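수건을 놓지 않은 손, 라인에서 멈춘 양팔 로봇 이야기

지난 6월, 렌들로(Rendlow)의 시험실에서 양팔 로봇 한 대가 수건을 잡아당기던 도중 정지 명령을 받고도 손을 펴지 않았다. 다친 사람은 없었고 왼손 손가락 관절 하나가 망가졌다. 당시 시험을 맡았던 엔지니어를 만나 경위를 들었다. 본인 요청에 따라 이름은 싣지 않는다.

무엇이 잘못됐나

시험 내용은 단순했다. 두 손으로 천을 잡고, 펴고, 트레이에 내려놓는다. 이 동작을 쉬지 않고 반복해 손의 내구성을 보는 일이었다. 그는 "1,694회째에서 왼손이 천을 놓지 않았다"고 했다. "오른팔은 다음 동작으로 넘어가서 당기기 시작했고 왼팔은 그 자리에 있었습니다. 천이 팽팽해지는 걸 보고 정지 버튼을 눌렀어요."

팔은 곧바로 섰다. 문제는 손이었다. 팔과 손은 제어기가 따로 있는데, 정지 신호가 들어오자 팔에는 브레이크가 걸렸고 손은 마지막에 받은 힘 값을 그대로 유지했다. 단단한 물건을 들고 있을 때는 떨어뜨리지 않으려면 이 설정이 맞다. 하지만 양손이 같은 천을 당기고 있을 때는 그 힘이 고스란히 손가락 관절에 실린다.

"전원을 내리고 손으로 풀 때까지 20분 가까이 걸렸습니다. 그동안 관절이 계속 버티고 있었던 거죠. 분해해 보니 검지 쪽 기어 이가 나가 있었습니다."

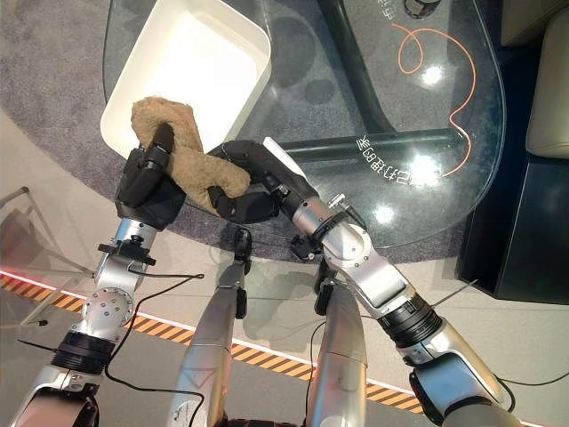
원인을 찾기까지

처음에는 천을 의심했다고 한다. 보풀이 있는 수건은 손가락 사이에 끼기 쉽다. 천을 바꿔 다시 돌려 봤지만 579회째에 같은 증상이 나왔다. 손 제조사인 피숑(Pichon)에 기록을 보냈고, 8월 6일에 답을 받았다. 손을 펴라는 명령이 통신 지연으로 빠졌는데 상위 프로그램이 이를 확인하지 않고 다음 단계로 넘어갔다는 내용이었다.

"손이 열렸는지 묻지 않고 열렸다고 가정한 겁니다. 그 부분은 우리가 짠 코드예요. 피숑 잘못이라고 할 수 없습니다."

케이블도 점검 대상이었다. 손목 근처 배선이 팔을 굽힐 때마다 당겨지는지 살폈으나 단선이나 접촉 불량은 나오지 않았다. 그래도 배선 여유는 조금 늘렸다고 했다.

바뀐 것

지금은 양손의 손가락 위치를 읽어 벌어진 것을 확인한 다음에만 팔이 움직인다. 두 팔 사이에 걸리는 힘이 기준을 넘으면 팔이 먼저 서고, 손은 천천히 힘을 뺀다. 이 기준값은 아이스게이트(Isgate)의 안전 담당자와 함께 정했다. 정지 버튼을 눌렀을 때 손을 어떻게 할지도 작업별로 나눴다. 천을 다룰 때는 힘을 풀고, 무거운 물건을 들 때는 유지한다.

사람이 지키는 순서도 고쳤다. 전에는 로봇이 서면 바닥의 경고 테이프를 넘어 바로 다가가는 일이 잦았다. 이제는 팔과 손의 전원 표시를 각각 확인해야 안으로 들어갈 수 있다. 그는 이 부분을 여러 번 강조했다. "팔이 멈췄다고 손까지 멈춘 건 아닙니다. 그날 제가 손가락을 넣어 풀려고 했으면 다쳤을 수도 있어요. 그 생각을 하면 지금도 좀 그렇습니다."

수정 후 시험은 3,186회까지 마쳤고 같은 고장은 없었다. 다만 손 펴기 확인 때문에 한 번 동작할 때마다 약 2초가 더 걸린다. 고객사 와스터스(Wastus)는 이 시간을 줄여 달라고 했으나 아직 답을 주지 않았다고 한다.

"줄일 수는 있을 겁니다. 통신 주기를 먼저 손봐야 하고요. 확인 단계를 빼자는 얘기라면 안 한다고 할 생각입니다."

다음 시험은 젖은 수건으로 한다. 마른 천보다 무겁고 손가락에 더 달라붙어 기준값을 다시 잡아야 한다. 교체할 관절 부품은 두 벌을 주문해 두었다.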